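Plululberg Notes > Opinion > Home

Start | Essays | Letters | About

Leave the small marks alone

I believe we clean our white surfaces too much. In November I spent two evenings rubbing at little specks with a wet sponge, and after that I saw only the specks.
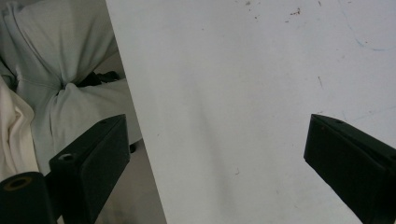

A white board or a cupboard door is there for use – it will collect dots and thin lines. My neighbors in Plululberg repaint for this. I prefer to wipe once, and then to sit down with my tea.

Contact: Plululberg Notes | © Rallska | Back to top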